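Progress report, second period
Gripper and camera comparison for small-part assembly
Prepared for Hofstetter by Sebastião Macedo, Trarkdale workshop

This report covers the work since the last one in March. In that time we finished the bench setup, ran the first full set of gear trials with both pairs of fingertips, and started comparing the wrist camera with the fixed cameras. The controller comparison has not started. Spending is in line with the plan except for one item, explained further down.
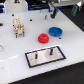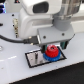
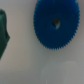
Gear task on the white board, from two outside views and from the wrist camera.

1. What was agreed

The grant covers three comparisons on the same arm: two sets of fingertips, three camera arrangements, and two controllers. We chose the gear task because it needs a fairly exact grasp and a fairly exact release, and because the parts are cheap to replace. A trial is one pick and one place. A trial counts as good if the gear is seated on its peg with no help from the operator. Dropped parts, stalls, and anything the operator had to stop are counted as failures and logged by type.

2. Fingertips

We compared the Nulent tips with the Skindix tips. The Nulent tips are the stiffer of the two and have a flat inner face. The Skindix tips are softer and have more grip on smooth plastic.

We have logged 3333 trials so far, split between the two sets. Of these, 444 were failures. The largest group was gears that tilted as the fingers closed. This happened more often with the Skindix tips, where one side gives before the other if the gear is not centered between them. With the Nulent tips the usual failure was a slip during the lift, mostly on the small gear.

On placing, the stiff tips did better. The soft tips tend to hold on to the teeth for a moment as they open, and that is enough to pull a gear off line. We got some of this back by slowing the opening move, at the cost of a longer cycle.

My view at this point is that the Nulent tips are the better choice for seating parts and the Skindix tips are the better choice for picking from a loose layout. I would not want to give Hofstetter a single recommendation until the wear check is done. One Skindix pad had to be replaced during the period after the face began to peel at a corner. The Nulent pair is still the original one.

3. Cameras

The three arrangements are fixed cameras only, wrist camera only, and both together. Only the first two have enough trials to say anything about.

The fixed cameras are good for the overall approach and poor for the last few millimeters, when the gripper body blocks the view of the peg. We moved one of them twice to get around this. It helped on the left side of the board and made the right side worse, so we went back to the earlier position.

The wrist camera gives a close view of the gear before the grasp, but the image is soft. The teeth are usually clear enough to find the rim. The bore is harder, and the position error we measure comes mostly from there. We tried a higher resolution setting and lost frames at the controller, so we have left it alone for now. A change of lens is the next thing to try.

Clear plastic parts remain a problem for the wrist camera. The software either misses them or finds an edge in the wrong place. They are outside the agreed task, but Hofstetter asked about them at the last review and the answer is that we do not have a method that works yet.

4. Delays and changes

We lost 6 working days to a fault in the gripper cable. The signal dropped out at certain wrist angles, and for a while we took this for a software problem. A new cable with more slack fixed it. The 72 trials run just before we found the fault have been thrown out and are not part of the total given above.

The board was also remounted after we found that it shifted slightly under load. It is now clamped at the back as well as the sides. Calibration is checked every morning before the first run and again after lunch — this takes a few minutes and has caught one bad camera mount already.

5. Spending

The overspend is on spare fingertips. The Skindix pads are sold only as full sets, so replacing one pad meant buying the whole set. I have moved the difference from the travel line, where there is money left. No additional funds are requested.

6. Next period

The plan is as follows:

Finish the combined camera trials with both sets of tips.
Run the wear check on the tips and photograph the pads at fixed intervals.
Test the new lens on the wrist camera.
Begin the controller comparison, starting with the existing controller as the baseline.

The controller work depends on the second unit arriving on time. The supplier has confirmed the order but has not given a delivery date. If it slips past the middle of the period I will run the extra placing trials first and move the controller work back.

The trial log and failure codes are on the shared drive in the same folder as last time. The column for operator stops was renamed, so anyone with a saved spreadsheet that reads the log will need to update it.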